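Working Near a Small Robot Arm: Shop Tips for Home and School Benches

February 28, 2024
By Vaida Mets

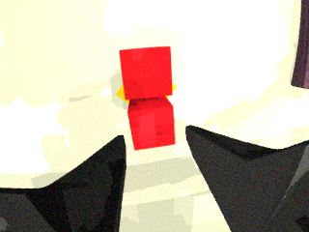 Simulated view along the gripper: two red blocks between the open fingers, part of a yellow object showing behind them.

Small arms have become cheap enough to end up on the same bench as the drill press and the glue pot. The tips below come from the bench rules we use at the Uibo shared workshop. They cover light desktop arms moving blocks, parts bins, jars and similar things. They do not cover industrial machines, and they do not replace the manual for the arm you own. If the manual is stricter than this page, follow the manual.

Before you plug it in

Clamp the base. Two clamps are the minimum, on opposite sides. Rubber feet are fine for an arm that is switched off. A moving arm carrying a weight at full stretch will walk across a smooth benchtop and can tip over the edge.

Mark the reach. With the power off, move the arm by hand to its full stretch and swing it through its range. Run masking tape on the bench along the outside of that line, then add a second line 8 inches farther out. Nothing you care about goes inside the outer line. That includes mugs, phones, open paint, and your elbows.

Look up as well. Shelves and hanging lamps are easy to miss when you are measuring a flat surface. Ours hit a pegboard hook the first month.

Route the cable behind the base and leave enough slack for a full turn. Tape it down where it leaves the bench. Do not run it through the taped area, even if that is the shortest way to the outlet.

Put the stop switch where your non-working hand rests. If the arm came without one, use a power strip with a large rocker switch and screw it to the front edge of the bench. A plug behind the bench is not a stop switch. Be aware that many small arms drop when power is cut, so learn what yours does with nothing in the gripper and a folded towel underneath.

Run it in simulation first

Most hobby arms come with some kind of simulator or work with a free one. Use it for every new routine. A collision on the screen costs nothing, and a stripped gear took us 12 days to replace.

Check these before moving a routine to the real bench:

- The size of the blocks or parts matches what you have. Measure with calipers. Do not go by the number on the package.
- The starting position is the real starting position, with the arm parked the way you park it.
- The table height is right. An error here drives the fingers into the bench.
- The fingers open wide enough to clear the part on both sides, with room to spare if the part is turned a little.
- Anything close to the target is in the model too, including pieces that will be hidden behind the one you want.

The last item causes the most trouble. A camera mounted near the gripper sees the front of a group well and the back of it poorly. If a piece is mostly covered, the routine may treat it as part of its neighbor, or ignore it. Check a second viewpoint before you approve the run. In the simulator that means turning the view. On the real bench it means walking to the side and looking.

Color and light deserve a check too. A simulator can wash out pale surfaces, and a real lamp does the same. Strongly colored parts on a matte, plain mat are the easiest to work with. Glossy tabletops throw glare, and glare can hide an edge. We cover ours with a piece of craft felt, pulled tight and tacked at the corners.

Speed and force

First run on the real bench: lowest speed, nothing in the gripper, hand on the switch.

Second run: lowest speed, with a soft part. A kitchen sponge cut to the size of the block works well.

Third run: lowest speed, with the real part.

Raise the speed only after the third run has gone through cleanly, and raise it one step at a time. Keep a note of the setting you stop at. At Uibo the notebook is on a string, and it still goes missing.

Set the grip force with a kitchen scale. Put a block of foam on the scale, zero it, and press the closed gripper down on it at the setting you plan to use. That tells you what the arm pushes with. Squeeze force is harder to measure at home. Start at the lowest setting that lifts the part and does not let it slide when you tap it with a pencil.

Do not lift more than half of the rated load at full reach. Our house limit for anything lifted over the bench is 190 grams, written on a card taped to the base. Children's blocks are well under it. Glass jars are not allowed at all, full or empty.

Hands

Keep hands outside the inner tape line whenever the power is on. This applies to a paused arm. A paused program can start again on a timer, on a key press, or when a sensor changes.

To fix a fallen part, do it in this order:

1. Stop the arm with the switch.
2. Wait until everything has settled.
3. Move the part.
4. Take your hand back past the outer line.
5. Say "clear" out loud, even if you are by yourself.
6. Turn the power on and send the arm to its park position before resuming.

Step 5 feels silly for a week or so. Merike Raudsepp brought it over from a sawmill job and it has stayed.

Tie back long hair. Roll sleeves above the elbow. Take off rings, bracelets and lanyards. Do not wear loose work gloves around a gripper. Glove fabric gets pulled into the joint along with the finger inside it. Safety glasses are required for everyone at the bench, watchers included, any time the arm is carrying something hard.

Stacks and tight groups

Parts that touch each other need more care than parts standing alone.

Leave a finger's width around each part if you can. When parts must be close together, bring the gripper in along the open side and close slowly.

Take from the top of a stack. Pulling from the middle or the bottom sends the rest toward whoever is standing in front.

Check that the stack is stable before you start. Push it lightly with a pencil at half its height. If it rocks, rebuild it.

Limit the height of any stack to three times the width of one part. Use a low tray with a lip so that falling pieces stay on the bench. A baking sheet lined with shelf liner is cheap and does the job.

Lift straight up before moving sideways. Clear the tallest thing on the table by at least the height of the part you are carrying, because the part hangs below the fingertips and that is the piece that catches.

Kitchen use

We get asked this a lot. Our answer is to keep the arm off the counter where you prepare food. Desktop arms have open joints with grease in them, and the finger pads are not made to be washed. If you want to use one for sorting dry goods, keep the goods in closed containers and keep the arm on its own table, well away from the stove and the sink.

No knives, no hot pans, no open liquids. Ieva Kuusk tried watering a row of seedlings with hers and needed a new control board.

Children and pets

An adult holds the switch. The child can write the routine, set out the blocks and press start, with the adult confirming "clear" first.

Cats will jump on a moving arm. Close the door.

Unplug the arm and fold it down when you leave the room, including for a short break. Cover it with a pillowcase if you have small children in the house. It keeps dust out of the joints too.

Upkeep

Every week of regular use:

- Wipe the finger pads with a cloth barely damp with water. Let them dry.
- Check the pads for cracks and for grit pressed into the surface.
- Tighten the base clamps.
- Look along the full length of the cable for nicks.

Every 21 hours of running time:

- Check the screws at each joint. Snug is enough.
- Run the park routine and see that the arm stops at the same mark each time. Put a dot of nail polish on the base and another on the first joint so that you can compare them.
- Test the stop switch with the arm moving slowly and the gripper empty.

If the arm buzzes, twitches, smells hot, or stops short of its mark, take it out of use and put a tag on it. Do not leave it for the next person to find out.

The bench card

Žydrūnas Koppel made a one-page card of these rules for our members, and the workshops at Flestside and Watemska have since copied it. Make your own and put in your own numbers. The lines on ours are:

Base clamped. Tape down. Switch in reach.
Simulated first, both views checked.
Slow run empty, slow run soft, slow run real.
Hands out, say clear.
Top of the stack first.
Unplug when you leave.

Have each new user sign the card and date it. Go over it again after any change of arm, gripper or table. We are redoing ours in March for a new gripper with longer fingers, which moves both tape lines out, and the updated card will be posted on this page.

Questions and corrections: write to Tonantzin Palacios, Workshop Desk, Uibo
© 2024 Uibo Shared Workshop. All rights reserved. | Contact | Back to top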